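The shared lunch is back at Motden Hall

4 min read

Print this page | E-mail this page

What a turnout! If you were at the first shared lunch of the season on Tuesday, you already know how good it was, and if you weren't, please come to the next one in May. We filled every seat in the main room and had to bring in the old benches from the porch. People who hadn't seen one another since last winter were still talking at half past three, long after the tea urn had gone cold.

For newer neighbours, the lunch started in the Prurasden end of the valley, in a church basement with a two-burner stove. It moved to Motden when the basement flooded and it has stayed ever since. The idea hasn't changed. Everyone brings something to eat, everyone sits down at noon, and you try to sit beside someone you don't know well. I ended up next to a retired surveyor and heard a wonderful story about a missing bridge, which I've promised not to print until he has checked the dates.

The food was terrific. Mitra Hosseinzadeh made her barberry rice again, with the crisp golden bottom that people were very politely fighting over, and there was a big pot of lentil soup with fried onions and dried mint that disappeared before I got back for seconds. I also want to put in a word for the plum cake with the cardamom crumb. It had no name on it. Whoever baked it, please own up – I want the recipe for the next issue and I'm not above begging.

Kianoush Dehghan brought his flatbread dough already risen and baked it in batches through the whole lunch, so there was always something warm coming out of the kitchen. He uses flour from the Arabzadeh mill, half whole wheat and half white, and lets it sit overnight in the fridge. I tried it at home on the weekend with plain supermarket flour and it was still very good (a bit pale, but my oven is older than my children).

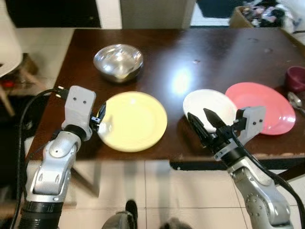

Do I have to cook something to come along?

Bring whatever suits you. Fruit, a loaf of bread, a jar of pickles or a bag of good coffee is just as welcome as a hot dish, and if it's been a rough week, come with empty hands and eat. All we ask is that cooked dishes have a card beside them listing nuts, dairy, eggs and wheat. There are blank cards and a pen by the door.

A few bits of kitchen news. The new oven is in! The hat went around all through the fall and raised $2,609, and the oven came to $2,402 with delivery and the gas fitting. What's left over is going toward a second tea urn. The old oven has gone to the scout camp at Gronorari, where I'm told it will be burning porridge for years to come.

The lunch cookbook is also moving along nicely. We have some 364 recipes in the box now, counting everything back to the basement days, and they come on index cards, envelopes, the backs of seed packets and one very stained tea towel. Mitra is typing them up and would love a hand with the older ones, especially from anyone who can read looped handwriting or knows how big a "small tin" was in those years. She's at the hall on Tuesday mornings from 10 and there's always a pot of tea on.

Next time we're trying two sittings, one at 11:30 and one at 1, so there's more elbow room. Families with little ones may like the early one. Music after the second sitting, if the fiddlers can agree on a key. If you need a ride up the hill, leave your name on the sheet at the post office by the weekend before.

Oh, and there's a blue casserole lid still in the pantry, top shelf.

Contact the newsletter | © Motden Hall News | Back to top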